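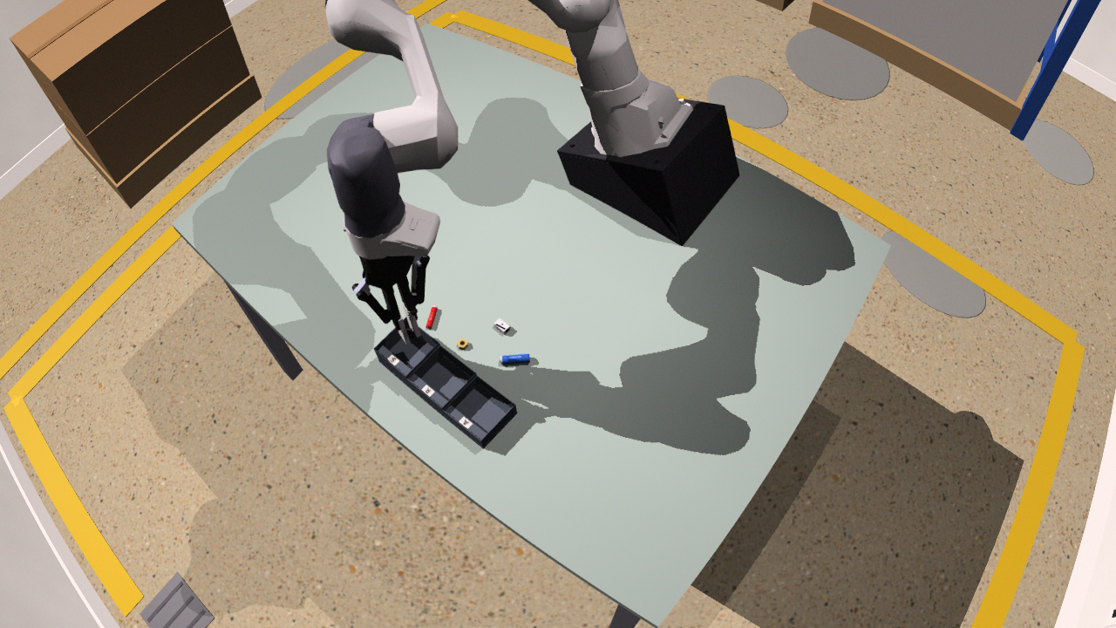

A light gray robot arm on its black pedestal, with plenty of table to spare.

Hi, and welcome to Skikero! We're a small cider shop and tasting bar in Skonitstead, and if you think cider is just that fizzy sweet stuff in a can, well, so did I once (please pull up a stool).

I started out with 2 barrels and a very patient landlord. I wanted a spot where you could ask a silly question about what you were drinking and get a friendly answer. These days we keep 245 ciders and perries on the shelves, from bone dry to dessert sweet, and nine of them are on tap at any one time. The taps change whenever a keg runs out, so do ask what's pouring!

Our house cider is called Udell. It's pressed from russet apples grown at Athumani Orchard, up the valley, and it's dry with a little bit of funk. Some folks love it on the first sip and some come back to it later. I drink it with grilled cheese.

New to all this? Try a flight and tell us what you normally order, whether it's beer, wine or iced tea, and we'll pick from there. Tastings start at 6 p.m. and we close at nine. In August we open the back patio too, and dogs are welcome out there as long as they get along with ours.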